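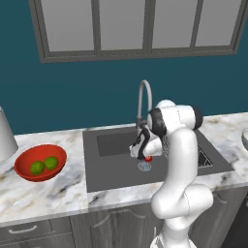

I spent my lunch hour watching the Faltside council inquiry, which has now reached the stage where everyone is keen to testify and no one will agree on a room. Hideaki Ichikawa, our former deputy mayor, wants the doors open. The inquiry wants them shut until November.

He was asked 31 questions about the Drakwood rezoning this morning and answered 12 — the rest he took on notice, a lovely old phrase meaning no.

The transcript runs to 39 pages, 10 of them blacked out. I've printed it anyway. My neighbour wants it after me, and she's already asked which pages have the swearing.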